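Kitchen tips from the Suka robot study - February 2026

We spent months at Clindeo teaching a robot arm to make toast, and the counter mattered more than we expected. Over 500 trials, most misses came from the layout.

Keep the cutting board in the open, with bare counter around it. Push jars and canisters back to the wall.

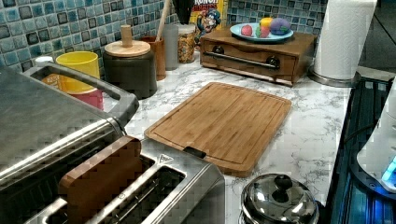
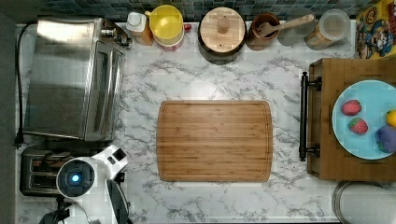

Leave 2 inches between the board and anything tall. We scored each trial on a 3-point scale, and tight gaps cost the most points. Moving the plate to the same spot every time helped too - 162 of the failed runs had it shifted. The same habits save reaching when you cook by hand. Wipe crumbs off the board between slices.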